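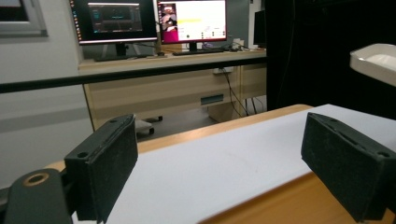
*A sheet of paper on a wooden table, with a desk and two monitors farther back.*

**Desk paper**, also called a **top sheet** or, in older office manuals, a **lay sheet**, is a single piece of plain paper kept flat on a table or desk for no fixed purpose. It is distinguished from stationery proper by the fact that no one intends to post it, file it or read it again. It is found in homes, workshops and offices, including those whose owners describe them as paperless.

## Description

A desk paper is usually white when first put down. With time it gathers grey smudges and small marks, most of which cannot be traced to any act of writing. The sheet in the picture above has faint smudges and a few tiny marks, and covers much of the table while leaving a band of honey-toned wood showing along its far edge. Collectors of office habits (there are some) call this exposed band the *margin*, and hold that a desk paper without one has become a tablecloth.

## Uses

The main use of the sheet is to protect the table. Wood marks easily, and a ring left by a mug tends to outlast the job during which the mug was put there. Other recorded uses include:

- trying out a pen that is suspected of being dry
- giving small screws somewhere pale to be lost on
- working out a sum that will later be done again on a computer
- drawing boxes during telephone calls

The stationer Jokitz sold a ready-made version, the Ballo, in pads of 128 sheets. Each was blank on both sides and came with two pages of instructions. The rival Usex pad was also blank, but dearer.

## Placement

Writers on office layout generally separate the *working table*, where the sheet lies, from the *screen desk*, where the monitors stand. The two are often in the same room and compete for the same chair. Cables are left to the screen desk, where they hang down towards the floor and are dealt with at some later date.

## The Ragab survey

The only large study of the subject is the Ragab survey, led by Moataz Radwan, who wrote to 3,804 households and small firms asking what was lying on their tables. He received 1,384 replies, several of them written on the sheet in question, which Radwan noted had spoilt the sample. Most people who answered could not say when their paper had been put down. A smaller group denied having one and then described it in detail.

Radwan's report recommended changing the sheet every October. The advice has been widely quoted and there is little sign of anyone following it - Radwan included, to judge by the photograph of his own table in the second edition.

## See also

- Blotter
- Drawer liner
- Scrap paper

*Last revised 3/17/20*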